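# Chapter 6: Furnishing and Equipping the Workroom

A workroom is rarely planned all at once. A desk is bought for one person, a second desk arrives a year later, and a cabinet is pushed into whatever corner is left. This chapter deals with the furniture and small equipment that end up sharing a floor, and with how the pieces affect one another once they are in place. The structure of the room itself, including walls, windows and electrical supply, was covered in Chapter 5.

By the end of the chapter you should be able to:

- measure a workstation and the clear floor beside it
- choose side storage to suit a given desk
- explain how the type of desk leg limits where storage can go
- place screens, partitions and vented appliances on a floor plan
- prepare a furniture schedule using labels or numbers

## 6.1 The desk and what sits beside it

The desktop is the part of a workstation that people notice, but the base decides what fits around it. Four-legged desks leave the space between the legs open. Panel-ended desks close off both sides. Column desks stand on an upright with a foot running along the floor, and the foot takes up room that does not show on a plan drawn from above.

This matters most with side cabinets. A low cabinet can stand in front of the foot and hide most of it from view, but the cabinet cannot be pushed back any farther than the column or foot allows. Students often measure the desktop, subtract the width of the cabinet, and find on moving day that the cabinet stands well forward of the line they drew.

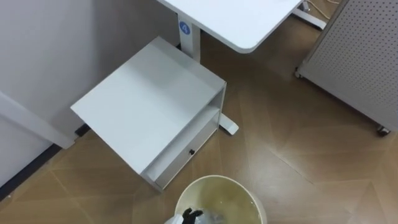
*Chapter 6 | 389*

The corner in Figure 6.1 has a white desk on a column base with a small light grey side cabinet close by. The cabinet has an open shelf over a single drawer, and the drawer is fitted with a round black knob at its centre. It stands directly on the floor, in front of the desk column, and partly covers the foot.

Cabinets of this pattern are common in shared offices, studios and bedrooms. The open shelf takes items that are picked up several times a day: a notebook, a charger, a pair of headphones. The drawer takes what should be out of sight. The flat top is useful as a landing place for a bag or a cup, provided it is not allowed to become permanent storage.

When choosing a side cabinet, record the following:

1. Overall width, depth and height.
2. Height of the underside of the desktop, if the cabinet is to go below it.
3. Position of the column and length of the foot.
4. Full drawer extension, plus the projection of the knob or handle.
5. Type of base (floor-standing, glides or castors).

The fourth item is the one most often missed. A cabinet 400 mm deep with a full-extension drawer needs close to twice that depth in clear floor, and the person opening it needs somewhere to stand as well.

### Labels and numbers

A small round blue sticker marked "4" is fixed near the top of the desk column in Figure 6.1. Numbering furniture is an old practice in schools, offices and rental houses. A number lets a piece be matched to a line in the furniture schedule, and from there to its date of purchase, its dimensions and its repair history. Put numbers where they can be read without moving the furniture, and use the same position on every piece of the same type.

### Panels on castors

Perforated panels are used to divide a room, to hold hooks and small shelves, or both. The one in Figure 6.1 is light grey and runs on castors. A panel on castors can be rolled aside for cleaning, but it needs its own parking space, and this should be drawn on the plan. Draw the castors at their widest swing.

### Case notes: the Lorance studio

The Lorance studio is a rented room of modest size with white walls, a dark baseboard and a wood-patterned floor. The first layout placed the desks along the longest wall and left the storage to be sorted out later. A budget of $2000 was set for cabinets. Two suppliers were compared, Wirketti for floor-standing units and Uniyal for units on castors. The floor-standing units were chosen for the desks and the castor units were kept for the supply area, where stock is moved every November.

## 6.2 Appliances in the working area

Appliances differ from furniture in one respect that affects layout: many of them have to breathe. Vents may be found at the back, along the sides or across the top, and each position carries its own clearance. Figure 6.2 shows a tall white appliance with a dark, glossy glass top, a black slatted grille along the front top edge and a perforated front panel. Faint control icons are printed on the glass. Nothing should be stacked on a top of this kind, and the grille and perforations should be kept clear of curtains, coats and paper.
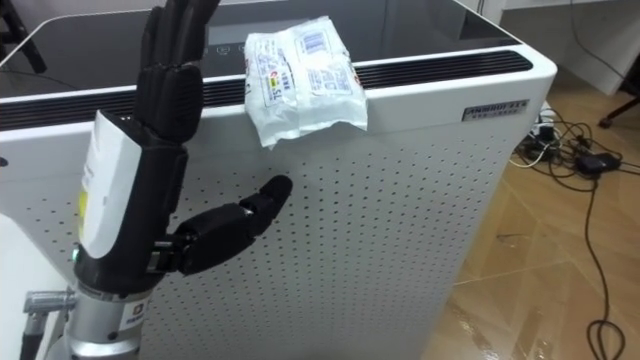 ## 6.3 Clearances around vented equipment

Begin with the manufacturer's sheet. The Flavirent planning template, reproduced at the back of this book, has a column for each face of an appliance. Enter the required clearance for the front, back, sides and top, and write "none stated" where the sheet is silent. Do not leave the space blank, as a blank may later be read as zero.

Transfer the figures to the floor plan as a dashed outline around the appliance. Dashed outlines may overlap a walkway. They may not overlap a cabinet, a desk or the parking space of a movable panel.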